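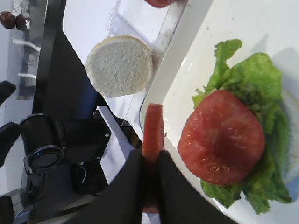

Progress report no. 2 to the Kettunen Fund
Project: Festive headwear and shawls of the Grustorcombe valley
Prepared by Rosimeire Holanda, project lead
6 January 2021

Dear Mr. Frerichs,

This report covers the work from the end of the summer until the New Year. Please read it together with the budget sheet, which I sent to your office separately.

Cataloging. The collection at Gombridge has now 1179 textile pieces entered in the register. Most of them are shawls and wedding caps, but we also found a group of starched linen bands which the older women call "lestia", after the village of Lestia where they were made. In the earlier inventory these bands were listed as table linen. I have corrected the entries and kept the old numbers in a second column, so that the previous catalog can still be used.

Interviews. We planned 20 interviews and completed 22. Two women asked that their sisters be heard also, and I agreed. All the talks were made by telephone or outdoors. The main subject was how the band is folded over the forehead. A married woman made the fold to the left, and a widow wore it flat, without any fold. On the question of unmarried girls the answers do not agree. In Lestia they say the girls wore a ribbon only; in the upper part of the valley they say the girls wore the band, but with the ends loose on the back. I will not decide between these versions in the publication. Both will be printed.
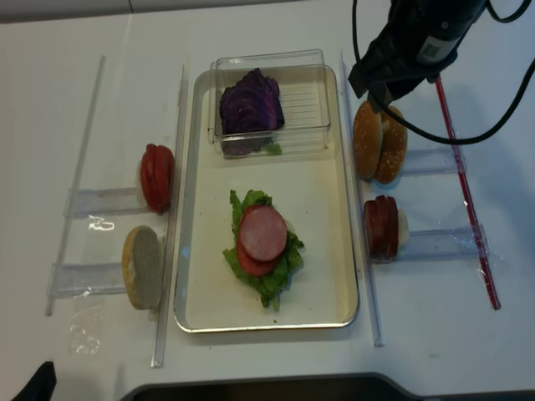
Starching is the part where we are behind. The old recipe uses potato starch and a little wax, and the cloth is ironed while it is still damp. Our first trial in November gave a band which was too stiff and cracked at the fold. For the second trial we used less wax, and the result was better, but it still does not keep its shape for a whole day of wearing. I would like to repeat this with a heavier linen before we write the instructions.

Changes to the plan. The public workshop on tying and pinning is moved to the spring. The room is reserved without extra cost. The money for the workshop materials is not spent — I ask for your permission to carry it over to the next period. I also ask to use a small part of it for acid-free boxes, as the wedding caps are still kept in paper bags.

Next steps. Until the next report we will photograph the bands, finish the transcripts, and send the first chapter to you for comments. The chapter on shawl fringes will come later, when I have the drawings.

With kind regards,
Rosimeire Holanda

Copy to: Bastian Frerichs, Kettunen Fund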